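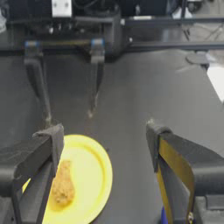
Dzifa Asante
Check the trim size before anything else. Most of what you describe comes from changing it after the layout was finished.

Original post by Kerstin Bråten
Subject: Paperback romance running to 1,014 pages after export

I'm typesetting a second-chance romance in Poltwood (two narrators, alternating chapters). The ebook is fine. The print PDF came out at 1,014 pages, and the printer's limit for cream stock is 600. The manuscript is long, but not that long. Chapters open on a right-hand page and the body text is 12 point. What should I change first?

Mireille Perrin
Agree with Dzifa on trim. Poltwood defaults to a small mass-market page and keeps wide margins if you started from the large print template. Suggested order:

Set the trim to 5.5 x 8.5 inches.
Reduce body text to 10.5 point, leading to 14.
Set the inside margin last. It depends on the final page count, and printers publish a table for it.
Turn off forced right-hand chapter openings. With short alternating chapters you can be paying for up to 7 blank pages in every fifteen chapters.

Re-export after each step so you know which setting did what. Don't touch the cover file until the count is final, as the spine width is calculated from it. If you're still over the limit, split at the midpoint and sell it as a duet. Readers in this category are used to that, but the first volume needs its own blurb and its own ISBN.

Bastien Marty
Just use a smaller font. Mine is 315 pages and I never had this problem.

Kerstin Bråten
It was the large print template. Changing the trim now and will redo the margins tonight.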